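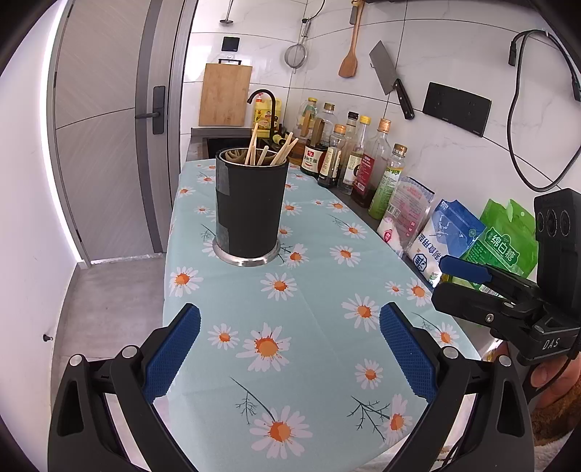
Kitchen unit is finally moving, folks. Quick update from the robotics club before the building closes at 7 and I lose the wifi. We spent the last two sessions on hand-held gripper recording, two people, one gripper per hand, and the task everyone signed up for first was chopsticks. Getting them out of the holder, getting them back in. Sounds like nothing. The blue finger pads are a good grip on a fat handle and a much worse one on a single thin chopstick, and when some of them are leaning over to the right like that you tend to come away with two or none. Ekaette's fix is to come in from the side they lean toward, fingers barely open, and close slow. Try it before you invent your own way please.

Numbers, for those who keep asking. 96 demos recorded for the chopstick task, 19 thrown out. Most of the 19 were the same mistake: starting the recording with the gripper already moving. Hold still. Count to two. Then go. Relu has put this on a sticky note on the laptop and it will stay there untill we stop doing it.

The other throwaways were hands in the shot blocking the holder. If you are the right-hand person, stay right. If you need to cross over, stop the take and start again, nobody minds.

TRAINING RUN
First policy trained over the weekend on the old Sanero arm. Results so-so. It goes to the holder every time, which is more than we had in September, then hovers. Closes on air a lot. Onyekachi thinks the demos are too alike, same start height, same speed, and wants the next batch messier. Start from the left, start from up high, move the holder a hand's width between takes. Refugio disagrees and thinks we just need more of what we have. So we're doing both, 30 of each, and whoever is wrong brings snacks. (Refugio has already asked if chips count. Yes.)

Same test for both batches, same arm, same table height, so please don't touch the mount. Somebody loosened it last week and Oluwatosin lost most of an evening putting it back.

NEXT TASKS
After chopsticks:
Salt bag, pick up and set down. Soft things are going to be hard, the bag changes shape every time you let go of it.
Ladle off the wall and back on its hook. Left hand only at first.
Jar with the lid, two hands. One holds, one lifts. Not before the first two work at all.
No cleaver. Asked and answered. The cleaver is not a task and will not become a task.

Sauce bottles are on the wish list but glass plus beginners, so later, and only with the mat down.

WHAT TO BRING
Laptop if you have one, charged. The club has 4 loaners and they go fast. Sleeves pushed up or tight at the wrist. Loose cuffs get in front of the lens and then you're doing the take over. Short sleeves are even better, I know it's February.

New people: you don't need to code to record demos. You need a steady hand and some patience. Do the calibration sheet first, takes ten minutes, Ekaette has copies. If your tracking drifts halfway thru a take, say so out loud and we mark it. Do not quietly finish it and upload. We found three of those and only because the path went straight through the counter.

File names. Task, your initials, take number. Like this: chopsticks_eb_07. Not "final", not "good one", not "asdf". Relu renames them by hand every week and he is running out of kindness. Upload to the Gravurell folder, not to the chat, the chat squashes them and we can't use them.

IYAMU CUP
Entries for the Iyamu Cup household round are due Thu 24 February, midnight. We're in as team Tosusero again. I still need two shirt sizes and one signed form, you know who you are. The task list came out late and table clearing is on it, so the kitchen work isn't wasted. Rules say the arm has to run with no one touching it for the full run, so hovering won't get us any points. Pickup from the upright holder is what I'd like to have solid by then, and anything past that is a bonus.

Practice run is the Saturday after the entry goes in. Need one person on timer, one on video, one to reset the table in between. Onyekachi is driving the arm. Reply to this mail if you want one of the other jobs, first come gets it. Parents welcome, stay behind the tape.

Last bits. Gripper batteries go on the charger when you LEAVE, not when you arrive. Wipe down the finger pads, they pick up dust and then they slip. One pair of safety glasses went home with somebody, please bring them back. And if anyone has a spare utensil holder in a different shape or color, we'd love to borrow it for the messy batch, you'll get it back.

Ok they're turning the lights off. See you at the next session.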